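Wellenwiderstand (Leitungstechnik)

Der Wellenwiderstand, auch Leitungswellenwiderstand oder charakteristische Impedanz, ist eine Kenngröße homogener elektrischer Leitungen. Er gibt das Verhältnis von Spannung zu Strom einer in eine Richtung laufenden Welle an. Formelzeichen ist Z0 oder ZL, die Einheit ist das Ohm.

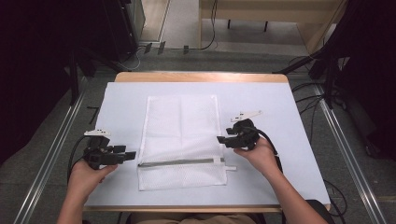 Von der Leitungslänge ist die Größe unabhängig. Sie ergibt sich aus den vier Leitungsbelägen: Widerstandsbelag R', Induktivitätsbelag L', Ableitungsbelag G' und Kapazitätsbelag C'. Bei verlustarmen Leitungen können R' und G' für hohe Frequenzen vernachlässigt werden, und es gilt:

Z0 = √(L'/C')

Mit einem gewöhnlichen Ohmmeter lässt sich der Wellenwiderstand nicht bestimmen, da dieses nur den Gleichstromwiderstand erfasst.

Koaxialleitungen

Bei der Koaxialleitung hängt der Wellenwiderstand vom Innendurchmesser D des Außenleiters, vom Durchmesser d des Innenleiters und von der relativen Permittivität εr des Dielektrikums ab:

Z0 ≈ (60 Ω/√εr) · ln(D/d)

Geschäumtes Polyethylen besitzt eine niedrigere Permittivität als massives. Bei gleichem Außenmaß und gleichem Wellenwiderstand fällt der Innenleiter daher dicker aus, was die Leiterverluste senkt. Verbreitet sind 50 Ω in der Funk- und Messtechnik sowie 75 Ω in der Video- und Antennentechnik.

Fehlanpassung

Weicht die Abschlussimpedanz Z vom Wellenwiderstand ab, wird ein Teil der Welle reflektiert. Der Reflexionsfaktor beträgt:

r = (Z − Z0)/(Z + Z0)

Ein Abschluss mit 40 Ω an einer 50-Ω-Leitung ergibt r = −1/9 und ein Stehwellenverhältnis von 1,25. Örtliche Abweichungen entstehen durch Quetschungen, zu enge Biegeradien oder unsachgemäß montierte Steckverbinder.

Messung

Üblich sind die Zeitbereichsreflektometrie und die Messung mit dem Netzwerkanalysator. Bei letzterer wird die Eingangsimpedanz eines Leitungsstücks bei Leerlauf und bei Kurzschluss am fernen Ende ermittelt. Der Wellenwiderstand ist das geometrische Mittel beider Werte.

Siehe auch

Dämpfungsbelag
Verkürzungsfaktor
Smith-Diagramm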